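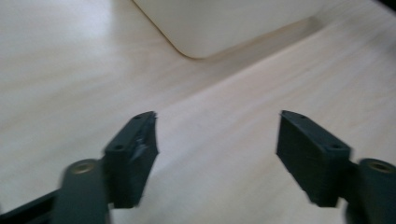

*Slide 1. Hand-held gripper over the bench, fingers apart. Note the rough lighter patch on the inner side of the left finger.*

**Speaker notes: Finger wear and lost grip, Kimmont site**
Wed 19 August. Presenter: Adalberto Araújo

**Slide 1 (two minutes)**

- Welcome the group and confirm that everyone has the incident summary.
- Direct attention to the left finger. The inner side looks chipped or frayed, with lighter grey showing. Allow a moment before continuing.
- State plainly that wear of this kind was recorded on the Broleo tools before the fault and was not reported to maintenance.

**Slide 2: What happened**

- During the morning shift, a Broleo gripper dropped a filled container at bench 19. The container struck the floor beside the operator's foot. There was no injury.
- The tool had completed 279 lifts since its last inspection. The limit in the site procedure is 121.
- The operator stopped work, tagged the tool and called the supervisor. Acknowledge that this was the correct response.

**Slide 3: Findings**

- The pad surface on one finger had broken down and no longer held evenly. The load turned in the grip and slipped.
- The lift counter in the Radu software had been reset after an update. It gave no warning.
- Ultel has examined the linkage and bushings from the tool and found no defect in either.
- *If asked about the other tools:* 42 were withdrawn for checking. Results will be sent to team leaders. Do not speculate on numbers.

**Slide 4: Changes to practice**

- Look at the inner side of both fingers before each shift. Any chip, tear or change in colour means the tool is tagged out.
- Lift counts are to be written in the bench log until the software fault is fixed.
- Keep feet and hands clear of the area under a raised load.
- Repairs with tape or glue are not authorised.

**Close**

- Take questions. Refer pay and rostering matters to the site office.
- The revised procedure takes effect in November. Collect signed attendance sheets at the door.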